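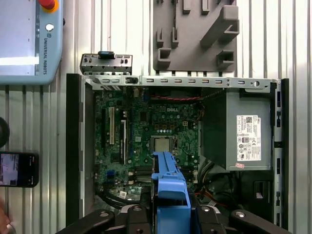
After the Appeal: What Happens to Hit-and-Run Stories in Nunditow

By Jintana Kaewsai and Adeel Jadoon
August
Last updated Friday
6 shares | 2 comments

Where the question came from

Anyone who reads local news in Nunditow will know the kind of story. A car hits a cyclist or a parked van, the driver leaves, and by the next morning there is an article asking for witnesses. It gives the road, the time and perhaps the colour of the vehicle. It ends with a phone number. Then, as far as most readers can tell, the story stops.

The usual defence of these articles is that they help. Adeel went into the project believing that and I did not, so we agreed on a question that could annoy either of us: if you read a hit-and-run appeal on a local news site, can you later find out on the same site what came of it?

We did not try to measure whether appeals help the police catch drivers. We would need case records for that and we did not have them. A lot of people who talk about "the power of local news" don't have them either.

What we looked at

We used 3 news sites that cover the town: Rorno, Mirani and Kostik. Between them they carried 16 hit-and-run appeals in the period we chose. We treated the same collision on more than one site as a single appeal, which took longer than expected, as the sites often disagree on the name of the road. Kostik in particular likes to use the name of the nearest pub.

For each appeal we searched the site that ran it, and then the other sites, for any later article about the same collision. We searched by road, by vehicle and by the injured person's name where one had been given. Danish Sandhu, who was working on a different project, repeated the searches without seeing our answers. Where he found something we had missed, we added it. Where he and we disagreed, we talked it through and wrote down the reason.

An "update" meant any later article that added a fact. An "outcome" meant the article told the reader how the matter ended, whether by a charge, a court result or a plain statement that the case had been closed. An article repeating the same appeal under a new headline did not count as an update. Adeel thought this was harsh. I still think it was generous to call some of them articles.

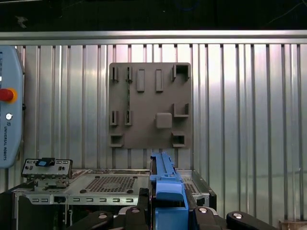

What we found

Of the 16 appeals, 6 had an update and 2 had an outcome. Both outcomes were court reports, and neither linked back to the first article. A reader who had followed the story from the start would have needed to recognise the road and guess.

The updates were mostly about the injured person. A family had thanked hospital staff, or a condition had changed from serious to stable. These are worth printing. They tell you nothing about the driver, though, and the driver was the point of the appeal.

The cases that got an update had something in common that we had not planned to look for. The injured person was named early on, or there was a photograph of them from the family. Where the first article said only "a man in his forties" we found very little afterwards. We would be careful with this. The sample is small, we noticed the pattern after the fact, and a more serious injury is also more likely to lead to a name being released. It may be that seriousness explains all of it.

There was also a good deal of copying. The wording of the first appeal was often the same on every site, including, in one case, a spelling mistake in the name of the junction. That suggests the text came straight from a press release. It is hard to call this reporting, and hard to be surprised that it was not followed up, when it had not been looked into to begin with.

What the newsroom said

Mudassar Rana edits the crime and courts pages at Mirani and agreed to talk to us. He was patient with our questions and not very impressed by our definitions.

His main point was that sites are told when the police want something and seldom told when they have stopped wanting it. "The appeal lands in my inbox," he said. "The ending doesn't." To learn the result of a case he would have to ring up and ask, and keep asking for months, and by then there would be other collisions.

I accept that this is true and I do not think it gets Mirani off the hook. The site finds time for a traffic camera gallery every week. A short list of old appeals and a monthly phone call would not take a morning. When we put this to him he said we were welcome to come and do it, which was fair enough.

He also told us that appeals are among the most read items on the site. We asked to see figures and were not given any, so we report it as his view.
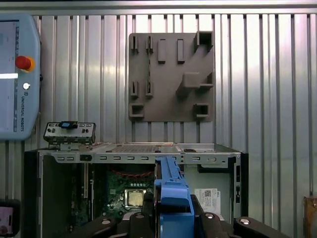
We wrote to Rorno and Kostik with the same questions. Rorno sent a short reply saying that it "publishes updates where available". Kostik had not answered when we finished the first draft, and had still not answered when we revised it.

Problems with our own work

Our tutor, Alun Probert, read the draft and raised several objections. The strongest was about time. Some of the later appeals in our set may still be open, and it is unfair to blame a site for not printing an ending that has not happened. We agree. We considered dropping the newer ones, but choosing the cut-off after seeing the results seemed worse, so they stay in.

He also pointed out that search boxes on local news sites are poor. On Rorno, searching for an exact headline sometimes failed to bring up the article it belonged to. So there may be updates that exist and that neither we nor Danish found. Our answer is that an ordinary reader would not have found them either, but it does mean our numbers describe what can be found and should not be read as a record of everything that was published.

Finally, we know nothing about print. Kostik has a paper edition that may carry court results the site leaves out. The library's run had gaps in the months we needed and we gave up on it too quickly.

What we would do next

Adeel would like to repeat the work in a bigger town, where there might be a full-time court reporter. I would sooner stay in Nunditow, take the same appeals and go back to them in a year. He has kept the spreadsheet and I have kept the letters, so one of us will have to ask the other nicely.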